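December, bimanual cell, handover runs

Started just after 7 am to get a few hours in before the compressor next door comes on. Going back over the Privura result because I still don't believe it.

The claim, as it went round in the group summary: the policy trained with the contact-phase relabelling does the arm-to-arm handover far more reliably than the plain one, and the gain "comes from the relabelling". I'm happy with the first half, more or less. The second half I am not.

What we have on disk:

- plain policy, trained on 324 demos, 4000 steps of fine-tuning
- relabelled policy, same 324 demos, same 4000 steps, contact phase marked by the Proleck script
- 70 evaluation runs, split evenly between the two

Looks tidy. Then I went through the eval log line by line with a coffee and found three things I don't like.

**1. The order of runs.** All the plain runs were done first, then all the relabelled ones. No interleaving. The left wrist got re-zeroed in the gap between the two blocks (it's in the maintenance sheet, not in the eval log, and I only found it because I was looking for something else). So the two policies were tested on two slightly different robots. Anyone who has used this cell knows what a small wrist offset does to a handover.

**2. The Proleck script throws demos away.** Quietly. If it can't find a clean contact onset it skips the episode and carries on, and the only trace is a warning in the console. So the relabelled policy may not have seen 324 demos at all. I don't know how many it did see. If the ones dropped were the messy ones, then what we've measured could be the effect of filtering out bad teleop, and you could get that for free with a one-line check on grip force. I've asked Nello (the job runner) to replay the preprocessing with the warnings turned into hard errors. It's in the queue behind somebody's enormous sweep.

**3. Success was called by eye.** The sheet says "transferred" or "not transferred". Nothing about how long the receiving gripper has to hold. I re-scored a handful from the recordings and disagreed with the sheet on 5 of them. They went both ways, so I'm not accusing anyone of being kind to the favourite, but 5 is enough to matter with blocks this short.

None of this says the method doesn't work. My guess is there's a real effect in there and it's smaller than the plot. The idea itself is sensible: the plain policy treats the last bit of the approach as if it were free-space motion, and the labels tell it where to slow down. I'd just like to see it survive a fair test.

Plan, written down before I touch anything so I can't talk myself out of it later:

- interleave the two policies from a shuffled list, operator doesn't know which is loaded
- no recalibration between runs. If something needs re-zeroing, bin the lot and start over
- train a third policy: plain labels, but only on the demos that Proleck keeps. This is the control that should have been there from the start
- a transfer counts only if the receiver still holds the part after a slow count of three and the giver has fully let go
- log the commanded and measured wrist pose at closest approach, both arms

Set the cell up for closest-approach work first, as the last item on that list needs the logging sorted out. The pose estimate I care about is the one right at contact, and that's where I trust the numbers least. With the jaws up against each other there's hardly any room to tell a good pose from a slightly wrong one by looking.
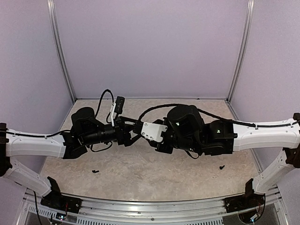
*Grippers meeting over the middle of the marble-pattern surface. White plate is on the right gripper.*

Worth keeping in mind for the camera-based scoring someone proposed last month. From a view like that one the two sets of jaws overlap so closely they nearly read as one black lump. I wouldn't want a classifier deciding "transferred" from it, and I wouldn't want me deciding either. Force and jaw width, please. Use the video for arguments afterwards.

Also the cables. There's an arch of black cable above the grippers and thin ones dangling underneath, and I have a nagging feeling about cable drag as a confound. It would show up as a bias that depends on which way the wrist came in, and the two policies do approach differently. Cheap to test: same scripted approach from both directions, compare the measured pose. Adding it to the list.

Asked Ngui support whether their gripper driver filters the jaw width reading before it gets to us. If it does, the "hold" signal lags and the slow count of three needs to be slower. No answer yet.

10:40 — Nello job still queued. Compressor's on. Wrote the shuffle script, and it refuses to start unless the calibration hash matches the one from the first run. Slightly smug about that.

11:15 — please don't put the old plot in any slides until the third policy has been run. If it has to go in, leave off the sentence about where the gain comes from.

Left to do: logging patch for the right wrist, grip force check on the raw demos, chase Ngui.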